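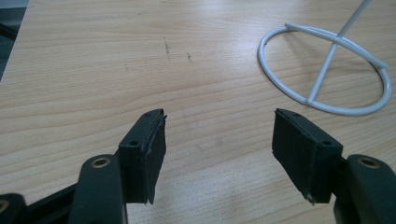
Condition Report

The table came into the Blackwood workshop on a Friday with a tag tied to one leg. The tag gave the lot number, 937, and the name of the sender, Skurkeo House Clearance. Under "Work required" someone had written: strip top, remove marks, refinish. Under "Notes" there was nothing.

The restorer filled in the first page of the form. Top: wood, light, grain running the long way, fine and wavy. Structure: sound. Joints: tight, one repaired. Finish: thin, uneven, worn through in places. Marks: see page two.

Page two had an outline of a tabletop printed on it, and marks were to be drawn in where they occurred. The restorer pulled the lamp down on its arm and held it low, so that the light went across the wood. Most surfaces look better under a high lamp than they are. A low one brings up dents, old glue and the tracks of earlier sanding.

There was a short streak of dark scratches, set close together and running across the grain. There was a second dark mark a little to the right of it and nearer the front edge. Well off to the left was a speck the size of a pinhead. The restorer drew them in and labeled them A, B and C.

Mark A was examined first. The scratches were narrow and had steep sides, and whatever was dark in them had gone below the surface. A damp swab came up clean. A swab with spirits came up faintly yellow from the old finish. The point of a needle, drawn along the deepest scratch, met no grit.

Cause, the form said, with a line beside it.

The restorer wrote "unknown" and went on to mark B, and then stopped and came back.

The scratches were all the same length. A dropped knife leaves one line, deep at one end. A dragged pot leaves a curve. These had been made by something small and hard, set down and pulled an inch toward the person sitting there, and then set down again in nearly the same place on another day. The restorer put a chair at the table and sat in it. The right hand came to rest beside mark B. Mark A was straight ahead, where a plate would go, or a book, or a piece of work.

A clamp, possibly. A small vise with a bad foot. The restorer got one from the bench, padded it with felt and set it over the scratches. The foot was too wide. A sewing machine would have been too heavy to pull. An inkwell would have left a ring.

The form allowed forty minutes for inspection -- the office at Protley billed by it -- and the restorer had used all of them. The second page was put in the tray and the table was moved to the stripping bay.

It stayed there through the weekend. On Monday the stripper was brushed on in sections and lifted off with a plastic scraper, then the top was wiped down and left open to the air. Bare, the wood was paler than expected, close to the color of dry straw, with some honey in it where the grain bunched. Mark C came off with the finish. It had been a spot of something spilled, and it had never reached the wood.

Mark B took an hour. It was an iron stain, and oxalic acid took it down to a gray shadow and then to less than that. The restorer rinsed the spot and dried it, and wrote down the strength of the solution and the number of passes.

Mark A did not respond. The acid lightened the wood on both sides of the scratches and made them look darker. The restorer neutralized it and tried steam, which raises a dent and does little for a cut. The remaining method was to sand the whole top down to the bottom of the deepest scratch. The restorer measured the depth with a gauge and the thickness of the top with calipers. There was enough wood. It would come out in one afternoon, starting at 60 grit and working up, and the surface would be flat and even from end to end.

The 60 grit was on the sander and the hose was connected. The restorer put on the mask and pulled the chair out of the way, and then put it back and sat down in it again.

From the chair the scratches were easy to find without looking. The first finger of the left hand went to them. The edges there were slightly rounded, more so than the rest, as if they had been touched a good deal after they were made. The restorer ran a fingertip over them, down and back, perhaps ten times. It was a thing a hand would do while its owner was listening to someone on the other side of the table.

The sander was unplugged.

The top was sanded by hand with fine paper, working out from both ends and stopping short of the middle, then feathered across it lightly enough to leave the scratches at the depth they had. Two coats of oil went on, a day apart. The oil pulled the grain up, line after line of it, and settled in mark A and made it nearly black.

On the completion sheet the restorer entered the hours and the materials. Mark C: removed. Mark B: reduced, not visible at normal distance. Mark A: stable. Full removal would require loss of original surface. Retained.

The sheet had a box for client approval. Skurkeo House Clearance called on Thursday and asked whether the scratches would affect the price. The restorer said that they might. The caller asked what had made them.

"I don't know," the restorer said. "They're in front of the chair."

There was a pause on the line, and the sound of keys being pressed. The caller said that would be fine, and asked when the table could be collected.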